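Wednesday, late, and my hands smell like pretend dishes. Going to post about the dish rack task because three people asked what I do all day and "I teach robots chores" only gets me so far.

So the setup is two small arms, one left and one right, and I drive both of them by remote control. I squeeze, they squeeze. I reach, they reach. Everything gets recorded, and later a model learns from the recordings. The station is called Romeo. The one next door is Bach and I am not allowed near Bach anymore (long story, involves a bowl).

One round goes like this: rack starts empty, dishes out on the counter, and you load it. Plates upright in the slots on the top tier, bowls down below. It sounds like the easiest thing in the world and my first try took me six minutes!

The hard part is getting a plate off a flat surface. With your own hands you slide a fingernail under the edge and never think about it. With a two-finger gripper you have to come down over the rim at just the right angle, pinch, and then tip the whole thing up without it swinging. I still hold my breath on that bit.

Second hardest is the bowls. They're curved everywhere, so there's no good place to grab, and if you let go before it's really sitting on the wires it rolls. Ketill Ingvarsson taught me to let go slowly and then wait a beat before backing out. That beat matters - the model copies whatever you do, so if you yank your hand away it learns to yank too.

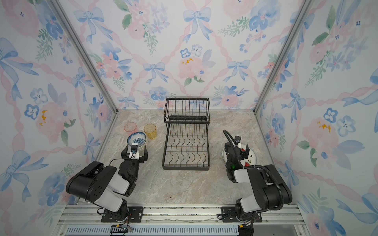
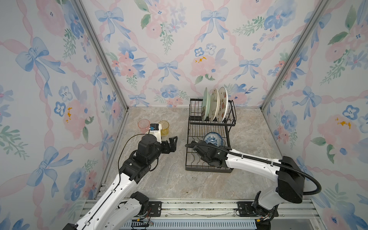

Dish rack task on Romeo. Rack still empty in the first one, three plates and a bowl in it in the second.

Yes, the wallpaper is roses and bows. I picked it, I love it, I will not be taking questions. We change the walls every so often so the model sees different backgrounds, and Svend Þrastardóttir is already threatening me with brown plaid for November.

Things I've learned doing this. Go slower than you want to, but don't stop and think halfway through a move. If you freeze while you decide which slot to use, that freeze is in the data forever. Decide first, then move.

Also, fumbles are okay! If a plate slips and you catch it and fix it, we keep that one, so the robot gets to see what a recovery looks like. If you knock a glass over and say a bad word, that one gets tossed (there's no sound recorded, thank goodness).

And mix up where you put things at the start. My first batch all had the bowls stacked in exactly the same spot and Svend made me redo a bunch of them. Fair. Annoying, but fair.

I'm at 391 good rounds on this task now. Ketill has more but he's been here two years longer and he has freakishly steady wrists, so I don't count him.

People keep asking if it can do it by itself yet. Kind of? We ran the Tirar version last week and it got the plates in pretty well and then sort of hovered over the bowl like it forgot why it came into the kitchen. Relatable. More bowls for me tomorrow, I guess.

Okay, going home, where there's a full sink waiting and I have to use my own two hands on it. Will answer replies in the morning!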